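Sheets, again

26 February 2024

Quick one tonight, I have 40 minutes before I have to get back in the car. No editing. Sorry in advance.

So I've been trying to sort out how I sleep. Not insomnia exactly. More that I go to bed fine and wake up at some stupid hour and then lie there doing sums. Rent, the car, whether I replied to Judite. (I had not replied to Judite.) It's been going on since August and I'm sick of it.

Tried the obvious stuff. Less coffee. Then no coffee, which lasted 2 days and made me a horrible person. Phone in the kitchen. That one worked, a bit, except my phone is also my alarm, so I bought a clock. A proper ugly clock with red numbers. Then I lay there looking at the red numbers. Turned it to face the wall. Now I lie there wondering what it says.

My neighbor Manolis swears by a walk after dinner. Every night, same loop, past the school and down to the canal and home. He's seventy something and sleeps like a rock so I went with him for a week. Nice walk. He talks the entire time about a boat he sold in the eighties. Slept well for three of those nights, badly for the rest, and one of the bad ones was after he told me how much the boat would be worth now. Can't draw any conclusions from that. Still going though, when it isn't raining.

Then there's the bedroom. I read a long thing about bedrooms last week, one of those articles that is mostly ads, and it said the room should be for sleeping and nothing else. No desk, no laundry, no eating. I got a bit defensive reading it. My room is small! The desk has to go somewhere. I work in there, I fold clothes in there, I eat toast in there on Sundays, or used to, when the kitchen had no heating. It's a one bedroom place in Plesthorpe, not a spa.

But I've been poking at it all the same. Moved the desk so it faces the window and I can't see it when I'm lying down. Took the boxes out from under the bed, 5 of them, and found my winter boots plus a lamp I was sure I'd left at my old place. Lamp has a warm bulb and it's now next to the bed and I like it a lot. Probably the best thing to come out of this whole project.

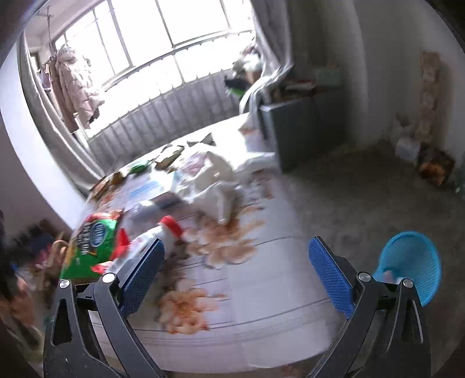
Bedding is where I've gone down the hole. I've had the same two sets forever and one of them has gone thin in the middle, you can see daylight through it if you hold it up. Lieselotte at work says linen, only linen, she had linen as a kid and she'll be buried in linen. Linen costs more than my car insurance. My mother says flannel, but I run hot and flannel makes me feel like a baked potato. So, cotton, but which cotton, and then you get into the weave and the thread counts and I lost a whole evening to it. What I do know is that pale sheets with thin lines on them are pretty to look at and will show you every orange-brown crumb and every darker stain going, so if you're a person who snacks in bed, get something dark or quit snacking. I'm leaning navy. Or a muddy green if they have it.

Also washing. How often do you wash yours?? I asked in the group chat and it nearly ended friendships. Zdeňka does every week, hot, dries them on the line even in winter, brings them in stiff as boards. Aurelio went very quiet and then sent a thumbs up, which isn't an answer. I'm every other week if I'm being good. I've been doing weekly this month as part of the experiment and I have to say the first night on clean sheets is the best sleep I get. Every time. I'd pay for that feeling. Second night, still decent. By the fourth I'm back to doing sums.

Maybe it's the clean sheets or maybe it's that making the bed properly wears me out, the fitted one never wants to go on that last corner. I do it wrong way round first every single time.

Pillows I'm not even going into. I own four and hate three.

Things I'm trying next, mostly so I remember:

The same bedtime every day, including weekends. Everybody says this. I've never managed it past a Friday.

Window open a crack. The street is loud until the bar shuts, then it's lovely.

A notebook next to the bed for the sums. Judite's idea (I did reply in the end). You write the thing down and it's the notebook's problem until morning. I started last night and wrote "tires" and "dentist" and then something I can't read, it might be "Kevin". I don't know a Kevin.

No screens past ten. Ha.

Not eating late. This is the hard one becuase my shifts finish when they finish and I'm not going to bed hungry, I've done that, I just lie there thinking about eggs. But a real meal at the table and then teeth, and then that's it for the day. I managed it on 13 nights so far this month which for me is heroic.

Somebody in the comments last time suggested magnesium and somebody else told that person off at length. Please be nice to each other down there. I haven't tried it, I might ask at the pharmacy, I'm not going to start taking things off a blog comment, even my own blog.

Oh and the weighted blanket. I borrowed one from my sister. Two nights. It was like being sat on by a very calm dog. I liked it until I needed to pee and then I really did not like it. Gave it back.

Ok I have to go, the car's iced up and I still need to find the scraper. If you have opinions on navy sheets, and weather they bleed in the wash, tell me before I order them. I've got a basket full and I'm going to press the button by the weekend whatever happens.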